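Gutlow wanted $725 for the first month, and for that I got two arms, a stand on wheels, a cable I was told never to unplug, and a phone number for a woman named Theresia Gisler. The service is called Monti. It tidies clothes. You pay them, they wheel it into your living room, and you stop doing the one chore you have complained about since college.

I have been complaining about laundry since well before college, so I signed up on April 2 and cleared a path to the sofa.

Setup was painless in the way dental work is painless, meaning somebody else did it while I lay back and worried. Theresia walked me through the app over the phone. You pick a "work surface," you tell Monti what sort of clothes to expect, and you press Begin. Mine had to be told "sportswear" every time, including twice after it had already agreed with me.

The speed is not going to scare anyone. I fold a T-shirt the way most people do, badly and while watching television. Monti treats each one like a museum loan. On my first full basket I made lunch, ate it, washed up, and came back to find it thinking about a sock. (Socks are listed in the booklet under "future garments." I had put it in anyway.)

What it does well is flat, simple, cotton stuff. Dish towels, pillowcases, plain shirts. I would put its dish towels up against my mother's, though not in front of her. Slippery things are harder. Basketball kit, which is half of what gets washed in my apartment between fall and summer, seems to be the worst of both worlds: big, shiny, and full of holes where arms go.

My friend Tae-yang Yook came over to see it and offered $500 to watch it try a fitted sheet. I checked the terms. Fitted sheets void the damage cover.

The sofa became our regular work surface, mostly because my dining table is where the mail lives. The red kit got more turns than anything else I own. 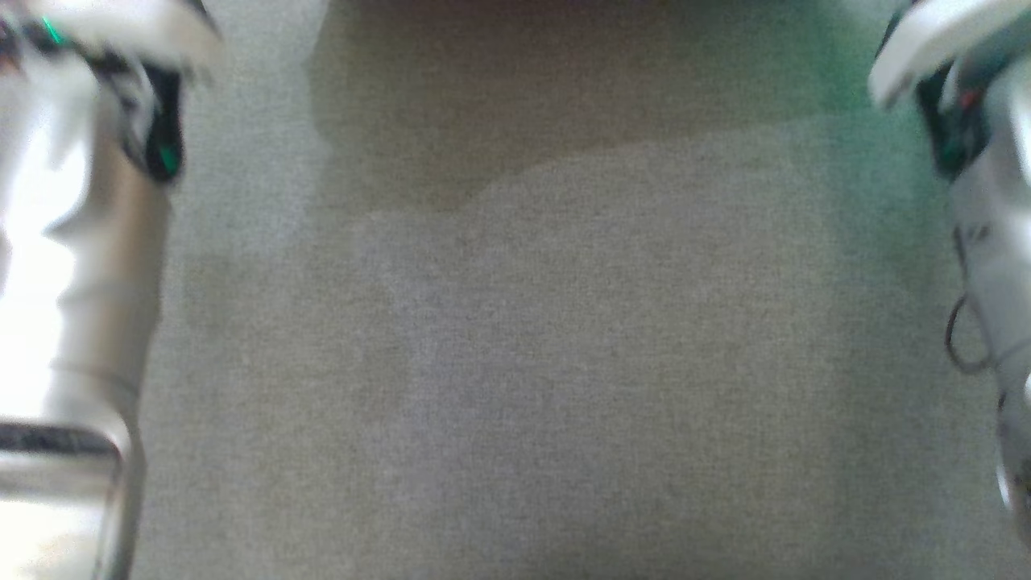
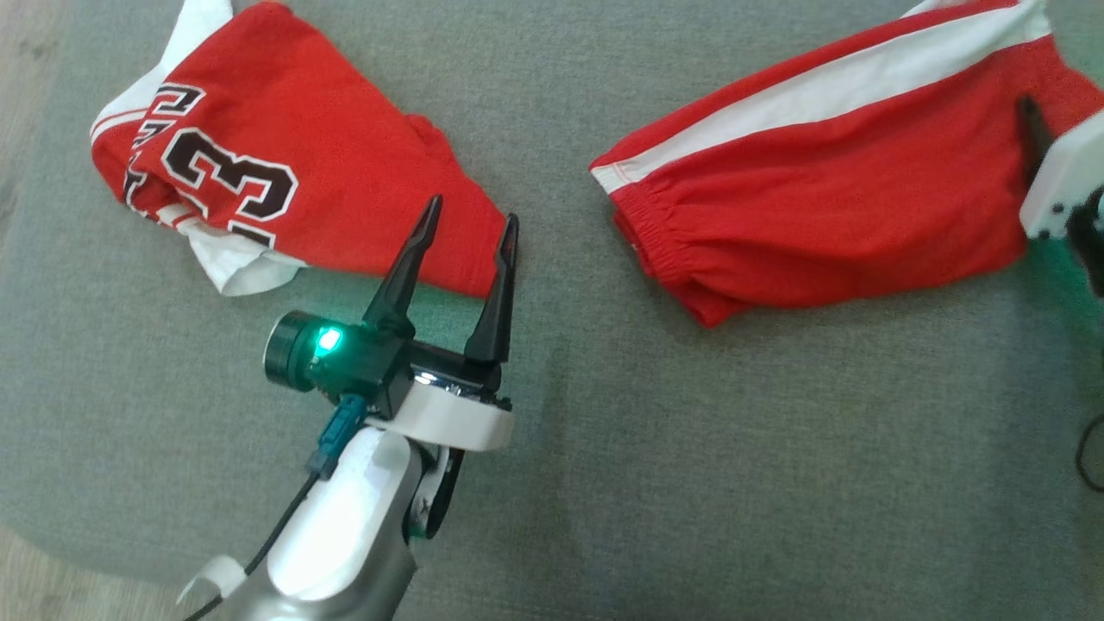
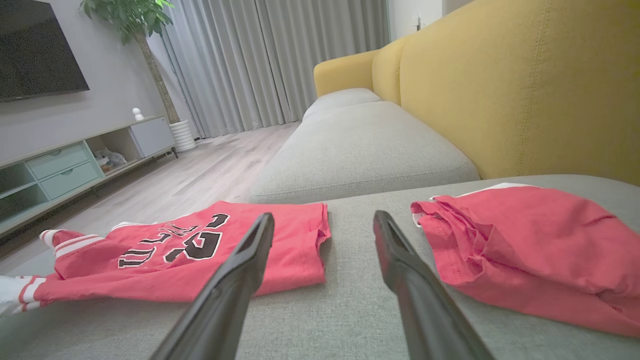

Photos: Monti session on the gray cushions, saved from the Gutlow app

The app keeps pictures from every session, by the way, and there's a setting to turn that off under Household, then Privacy, then More. I had 133 of them before I found it.

So, would I pay again? The price drops to $281 a month if you sign for a year, and Theresia has mentioned this to me on every call, very pleasantly. A rival outfit called Wastano will pick up a bag from your door and bring it back folded, by humans, the next day. I've used them and they're fine. They also lost a sleeve once. I don't mean a shirt.

I've kept Monti for a second month at full price, which tells you how I am with long contracts. The dish towels have never looked better, and I've gone back to folding the jerseys myself.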